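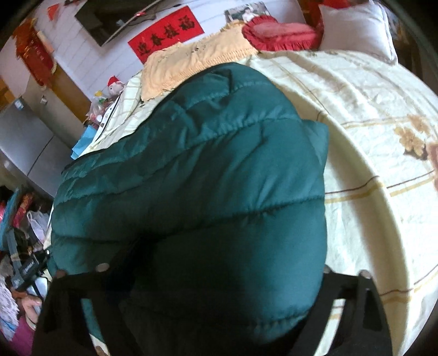

8. Why the bed? Putting winter coats away

I went into this part of the Gemance study thinking I'd be writing about closets. I had a whole page of questions ready about shelves and hangers and who gets the good end of the rail, and I ended up using very few of them. What people wanted to talk about was the bed. Of the 152 diary entries we got back on seasonal clothing, the long ones (and some were really long!) were nearly all about coats, and the coats nearly always got dealt with on top of a made bed, with the pillows pushed up to the head end and left there.

It makes sense once you try it. A puffer jacket is a big slippery thing, and a kitchen table is too narrow for it with the sleeves out. The floor is wide enough, but the people I interviewed in Ranjbar were pretty firm about clean clothes and floors. A bed is wide, it's at a height where you can lean over without kneeling, and the cover has enough grip to keep shiny nylon from sliding off the side. One diary called the bed "my ironing board for things I don't iron," and I've been borrowing that phrase in talks ever since.

I should say what I mean by folding, as I got this wrong in the pilot. I had been coding a coat as folded or not folded, and that left me with nowhere to put most of what people told me. A shirt folds and stays folded. A quilted jacket gets folded, puffs back up, gets pressed down with a forearm, and then has to be held there while you work out what to do with the other end. So I switched to coding by part of the jacket: the body, the sleeves, the collar or hood, and whatever hangs off it.
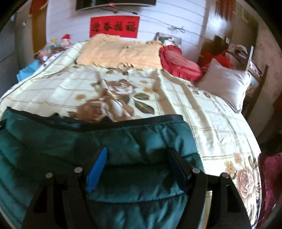
The body turned out to be the easy part. People talked about the stitched channels almost like lines on paper. You can fold along a seam without much fight, and if you fold across the padding it springs open again, so most of the diaries describe working from the hem up, one or two channels at a time. A few people rolled instead. The rollers were very happy with rolling and wanted me to know about it, and I did try their way on my own coat one evening in April. I got a decent roll, and then I let go of it to reach for the bag.

Sleeves caused more trouble. The two camps here were sleeves-in-first and sleeves-across-the-back, and I couldn't find anything (age, size of home, number of coats) that sorted people into one or the other. Several said they did it the way it was done in the house they grew up in and had never thought about it before the diary asked.

Then there are the dangly bits, which I hadn't planned for at all. Straps, buckles, snaps, zipper pulls, fuzzy trim. They don't add much bulk but they decide how the last fold goes, as a buckle in the wrong spot makes a lump that the rest of the stack tips over on. Figure 3 is a good one to look at for this: the upper part of the jacket is folded into a flat rectangle, the lower part is bunched, and a long black strap with snap studs runs off at a diagonal to the rectangular buckle area at its end. In the diaries a strap like that gets tucked in early by people who store coats in a pile, and left until last by people who use a zip bag such as the Graltora, where it can be poked down the side.

Bags brought up a disagreement I hadn't expected. The Bekaron household survey, which covered 1,000 homes, asked only whether outerwear was "stored away" in the warm months, and I had copied that wording. For the people I talked to, a coat in a bag on top of the wardrobe was away, and a coat folded on a chair at the foot of the bed could be away too, if it was going to be there until fall. I ended up adding 3 follow-up questions just on this point, and I'd still word them differently if I did it over.
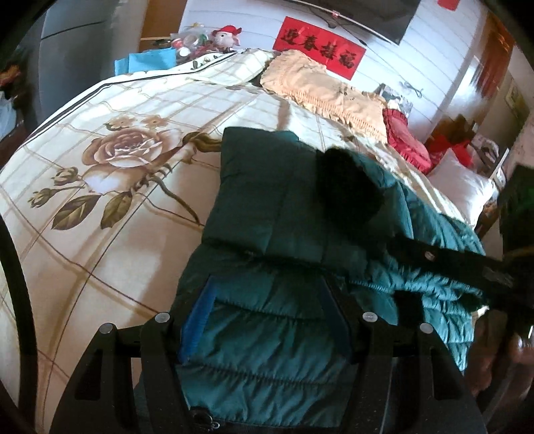

An interviewee in one of the last visits told me I was making the whole thing too tidy. Her point was that a coat doesn't get put away in one go. It comes off the hook and lands on the bed, you fold the half you can face, someone calls from the kitchen, and at bedtime it gets moved to the chair so you can sleep. "Ask me how many times I fold it," she said, "because it's not once." I went back through the diaries with that in mind and found plenty of coats that were folded in the afternoon and folded again before lights out, and I had been logging each of those as a single event. The recoded entries are the ones used in the next section.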